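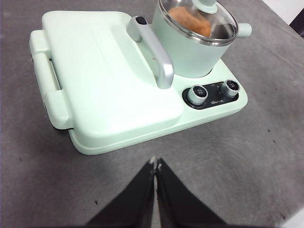
Progress since the last report

The breakfast station is up and the students love it! When we wrote to the Skerkar Fund in the winter, the Cuvavcombe High robotics club had an arm, a borrowed bench and a long list of ideas. We now have a task that everyone in the club can explain to a parent in one sentence: get the arm to work a pale green breakfast machine with a griddle on one side and a lidded pot on the other.

It has turned into a wonderful teaching object. The griddle lid has an arched silver handle, the pot has a small round knob on a glass lid, and the two dials on the base have to be turned. Each one calls for a different grip, so the students split into pairs and picked the part they wanted. The dial pair got the hardest job and asked for it – we were impressed.

Vendula Kováčik has taken over the motion planning group. She rewrote our approach paths so that the fingers come at the pot from above, and she made the younger students draw every path on paper before anyone ran it. (The drawings are now taped up all down the hallway, and some of them are really good.) Glass was the big worry in the fall. The club practiced with a plastic lid for weeks before moving on to the real one, and the speed limit for any move near the pot is still set low.

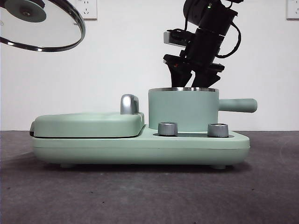
Reaching into the pot is where most of our practice time goes now. The fingers have to open inside the rim without touching the steel, and a small error in the height shows up right away in the log. Zuzana Zelenák built the log sheet, and thanks to her we can finally compare one afternoon with another. The club has recorded 56 full runs this term, and we keep the failed ones too.

Money

We have spent $3,139 of the grant so far. Most of that went to the replacement joint module and a spare set of fingers from Gajdoš, and the rest to cables, clamps and bus fare for the Isitz regional meet in April. Nothing has gone over budget. We would like to move what was set aside for printed manuals into a second spare gripper, if you agree.

What comes next

Up to 10 students will travel to Isitz, where we plan to show the griddle lid and the pot in a single program. The dials may have to wait for the summer session – the pair working on them wants a softer fingertip and is testing 2 kinds of rubber. We will send the run log with the next report, along with the students' own write-ups, which they are already arguing over.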